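How I sort my jewelry on the bed (and get it all back in one box)

Every February I get fed up with digging for a ring and coming up with a fistful of tangled chain. So I dump everything and start over. It takes me 40 minutes, coffee included, and the only real equipment is a bed with a plain light sheet on it. Patterned bedding is a nightmare for this, trust me — I once lost an earring back in a floral duvet for a whole weekend!

Smooth the sheet flat first. Then lay the pieces out one by one with some space between them, bangles and bracelets near you, chains stretched out straight toward the back, and the box open off to one side.

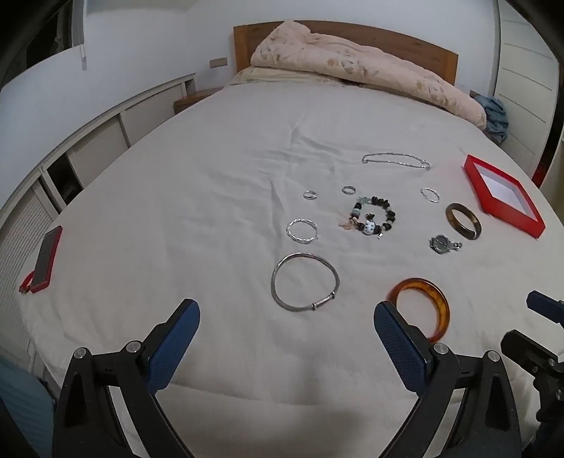

Leave it all spread out while you check things over. Slide the clasps, tug gently on any charms, look at the watch strap. Anything that needs fixing goes in an envelope with a note (mine says "Rosalinda" because my friend Rosalinda Aquino owns the tiny pliers). I wipe the silver with a dry soft cloth and keep the cloth far away from the beads and stones.

Now for the packing. I like a shallow box for the everyday stuff, because you can see what's in there without stirring it like soup. Pick up the twisted bracelets by the sturdy part of the loop, not the skinny end by the clasp, and set them down flat.

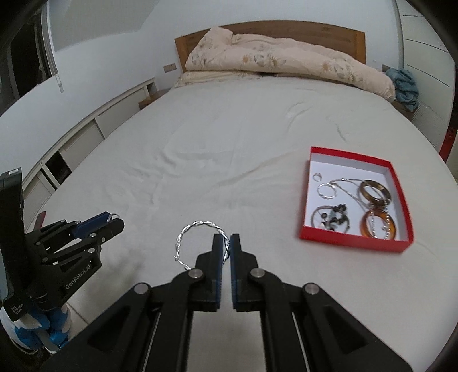 Rings can go into a corner, where they won't wander under the bangles. Long necklaces I fasten first, then coil loosely on top, or wrap in a bit of tissue if the chain is really fine. Beaded bracelets get their own spot so they don't scratch anything.

Before you make the bed again, run your palm over the whole sheet and check the edges of the mattress. I found a stud there last Friday that I'd already given up on!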